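4.2 Lidded containers

We now turn to the task we found most fun to work on: putting a small tube into a lidded plastic box, using demonstrations recorded with 2 hand-held grippers. A person can do this without thinking, yet it asks a lot of a policy. The lid must be open before the tube goes in, and the tube must clear the rim of the box.

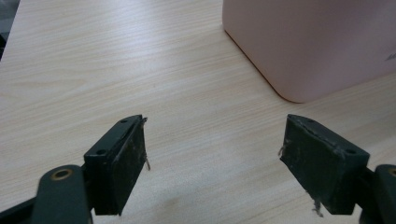 Each demonstration pairs the view from each gripper with a view from the operator's head. We kept 799 demonstrations for training and held out 16 starting layouts for testing. The gripper views are rich in detail close to the fingers, but they lose track of the box as soon as the hand turns away. We had expected the policy to cope with this through memory alone. It did not, and adding the head view made a striking difference – the approach to the box became far steadier, even from layouts it had never met.

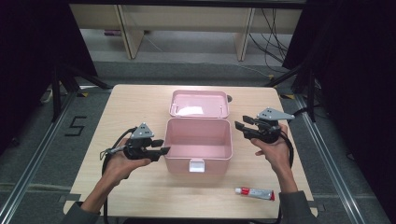 The head view also lets the policy relate one hand to the other. Under our earlier method, Ondari, each arm was planned separately, and the two would often reach for the same spot. Pameck shares a single plan between them, so one arm can wait near the box while the other lowers the tube. We were delighted to see this waiting behavior appear without any label or reward for it.

Figure 4. Box task during recording. The right gripper reaches into the open box, where the tube lies.

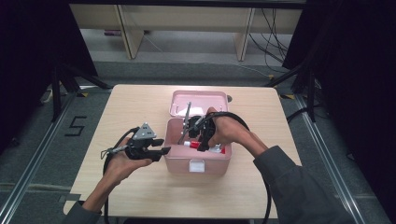 Thoa Doãn, on reading a draft of this section, asked whether the waiting was really coordination, or simply a pause copied from slow operators. It is a fair question. We retrained on demonstrations with the pauses trimmed out, and the waiting arm still held back on most of the test layouts. Section 5 repeats the check with the Correa baseline.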